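Finding the original date of a poem in a collected edition

I'm writing a short piece on the poet Bilyk and my collected edition gives no dates for the early poems. Is there a usual way to work out when one was first printed?

Tassanee Thammasiri, 1/23/18
8 comments 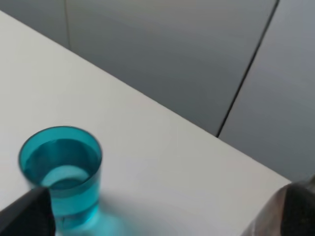 White tabletop, gray panels behind

Rurnard
Look for the first magazine printing – the notes at the back often name it. Mine listed 14 poems that way. If yours has no notes, try an older edition
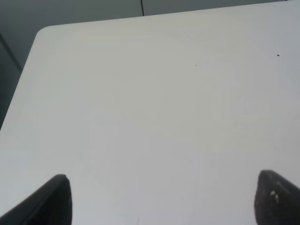
and compare the contents pages. A poem missing from the first book but in the second was probably written between them, though poets do hold things back.

6 shares

Justaretti
Ask a librarian.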